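Part 2: Setting up your league before draft night

I've run the Prostach fantasy baseball league for years, and this is how I set up a season. Do it a few days early - I once tried it on the Saturday of the draft and it was miserable.

1. Open League Settings and pick Head to Head.
2. Type in your team names. Mine are Pitlow, Dorklow, Gautier and so on, all named after old ballparks we made up.
3. Set the pitching slots. I use 4 starters and 2 relievers.
4. Set the trade deadline and choose how many votes block a trade. We use two.

Note: wins are a rotten way to score pitchers, so I swapped them for quality starts. Mechthild Wieser fought me on it all May and now she loves it!

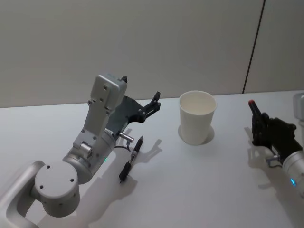 Draft order comes next, and you have two ways to do it. The Randomize button is quick, but my league likes drawing names. All you need is a black pen, a white paper cup like the one on the table there, and a slip for each team. Fold the slips small, pull them one at a time, and type the order in as you go.

5. Press Lock Order when the last team is in.
6. Send the invites. Mirjam Riedl always wants hers again, so I just hit Resend.

Caution: once the order is locked, changing the scoring wipes your saved player rankings. Mine had almost 3000 names in it - export yours first.

Keeper settings are in Part 3.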